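Collecting the drives

Our project asks if a small outdoor robot can learn to keep to a path by copying a person. Áine Heffernan steered it by remote control in October, and every run was saved as pictures paired with her joystick commands. We kept 48 runs for training, and I can't thank her enough for her patience – her thumbs were sore by the end! 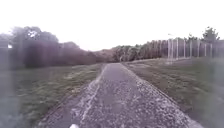 What we changed

Our first runs were all too neat, so Áine began letting the robot drift toward the grass and then steering it back to the paving. That gave us 708 recoveries to learn from.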